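Clothing sort under way at Ilia depot, sacks to be opened by August

2nd July
By the newsroom

The back store at the Ilia depot is getting its clear-out at last. Sacks of donated clothing and cloth, tied up and put away over a couple of years, are being pulled out and gone through before the winter hand-out finishes. Long overdue, say people in town who gave the stuff in the first place.

Tally on the depot's books is 402 sacks. Most are the ordinary woven plastic kind, the sort feed and rice come in, knotted at the neck and stacked wherever they'd fit. No labels on a lot of them. A few have a scrap of paper pinned on, faded to nothing.

Zeller, the freight firm that owns the building, wants the floor back. It gave the depot notice in autumn and has been pretty patient since. New tenant due in August. Kauppinen, the charity shop on the main street, gets first pick of anything wearable and the rest goes to Skakow for rags and stuffing.

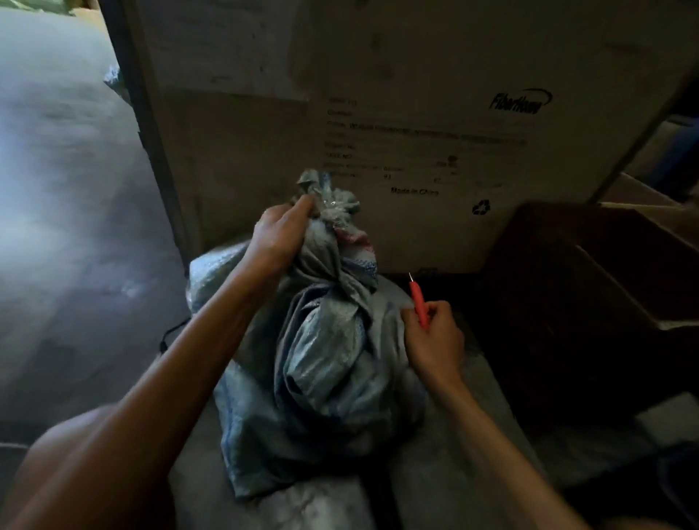 Opening them is the slow part. Knots have been pulled so tight that fingers won't do it, and the depot has asked that sacks be cut at the tie and not slashed down the side, so the good ones can be used again. One hand holds the neck, a small red utility knife in the other does the work. Red and white striped cloth poking out of the top of one sack, no telling what the rest is till it's tipped out. Blades are to be wound back in between sacks, depot rules, and no cutting towards the holding hand.

Once open, everything gets a shake and a quick look. Musty goes in one heap. Torn in another. Coats, jumpers and blankets are set aside straight away as they're what people are asking for in this weather. Kauppinen has said it will take kids' sizes in any colour but can't handle any more curtains, it has curtains to the rafters allready.

So far 61 sacks are done. Of those, 10 were no good at all and went straight to the skip. The depot puts that down to a roof leak two winters back, since fixed. Sacks from the far wall are expected to be better. Nobody's promising.
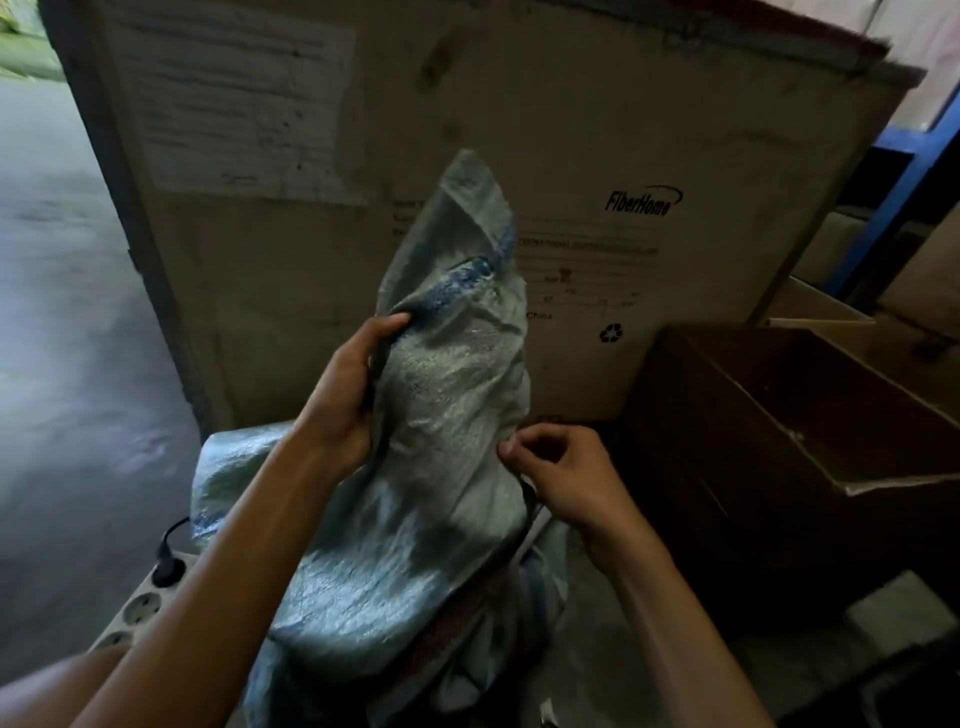 Space is the other headache. Zeller's aisles have to stay clear for the trolley, which leaves a narrow strip to work in, and full sacks are heavy to swing around in there. The depot wants them lifted from low down and walked out, one at a time. Dragging rips the weave and then there's cloth all over the floor. A second sorting spot near the roller door was tried and dropped, too much wind.

Empty sacks are worth keeping too. Folded flat and tied in bundles, they go back to the growers out past the rail line, who use them for spuds and firewood. The depot has 54 bundled up ready and would like them gone by the end of the month. Free to anyone who can collect, bring your own string. 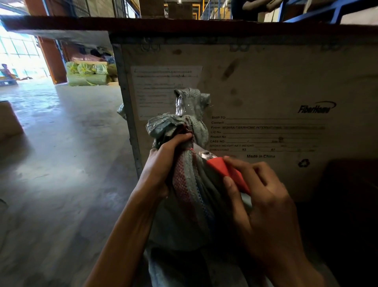

Anyone who gave something by mistake has a short window to ask for it. It happens more than you'd think, a quilt went in with a load of old towels last year and the family only noticed at Christmas. Ring the Ilia office with a description of the item, and the colour of the sack or the tie if you remember it. Things that turn up will be held at the front counter for a fortnight, then go to Kauppinen with the rest.

No new donations at the depot until the store is empty, please. That includes bags left at the gate overnight, they get rained on and end up in the skip. Kauppinen is still taking small loads over the counter, clean and dry, mornings only.

Skakow's truck is booked for the end of the sort and will take mixed cloth, odd shoes and anything past mending. It won't take pillows or foam. Those will have to go to the tip, and the depot is asking the council to waive the fee. No answer from council at time of writting.

The store shuts for good when the last load goes. Where the depot keeps its clothing after that hasn't been settled, a shed at the showgrounds has been mentioned.

RELATED
Kauppinen shop extends winter hours
Showgrounds shed: who pays for the power?
Rail line growers short of bags again
Tip fees to go up in August

We use cookies to keep this site running and to see which stories get read. By continuing you accept our cookie policy. Accept | Settings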